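About Prernen

Prernen is a garment testing and care labelling service based in Plivholm. We test finished clothing for manufacturers, importers and small labels, and we draft the care instructions sewn into it. The company was set up by Tahira Bugti and Svenja Wiegand, who had worked together at the Ebrahimi dye works and took over its test room when the works closed.

What we test

Most of our work is on knitted cotton and cotton blends: T-shirts, polo shirts, nightwear and school sportswear. The standard programme covers change in length and width after washing, twist of the side seams, colour loss in washing, and colour transfer by rubbing, both dry and wet. Woven shirts and light trousers are accepted. We do not test leather, fur, waterproof coatings or anything filled with down.

Samples are left flat in the conditioning room overnight before the first measurement. Body length is taken from the highest point of the shoulder to the hem, and chest width below the armholes. Marks are made in thread, as pen lines tend to spread after a few washes. The same person measures a sample before and after washing wherever the rota allows it.

Reds and navy blues are always given the longer wash programme of 16 cycles. Dark shades on cotton can pass a single wash and still lose colour steadily later on, so a result from one cycle is of limited use to a buyer.
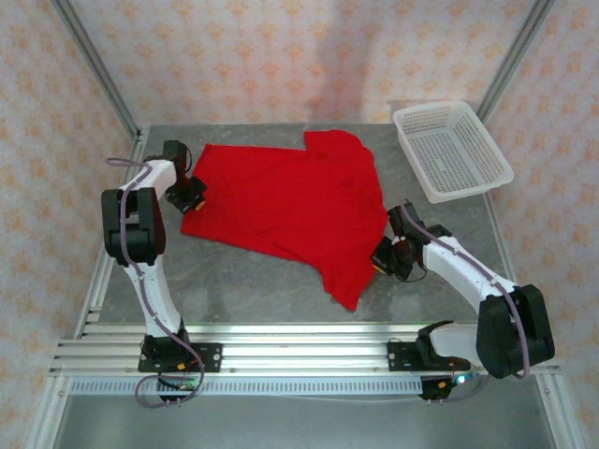
Tanveer Cheema of Skunama wrote to us after his first report that he had expected a pass or a fail and was given four pages of measurements instead, and that it was the seam twist table on page three that made him change his knitter. He also asked for a one-page summary at the front. All reports have carried one since March.

Reports and records

In the last full year we issued 1,257 reports, of which 1,037 were for knitted goods. Each report lists the method used, the detergent, the drying method and the raw measurements. Where a sample falls outside the client's own limits we state by how much. We do not advise on whether to ship the goods - that decision stays with the client.

Some 1,000 retained samples are held in the store at any time. They can be recalled for a repeat test on written request.

People

Tahira Bugti: washing and shrinkage tests
Svenja Wiegand: colour tests, methods
Jawad Naqvi: care labels and translations
Hina Kakakhel: sample intake, accounts

Sending samples

Please send three pieces of each style and colour, unwashed, with the fibre content stated. Incomplete sets are held until the missing pieces arrive.

Page last revised Sep 12, 2019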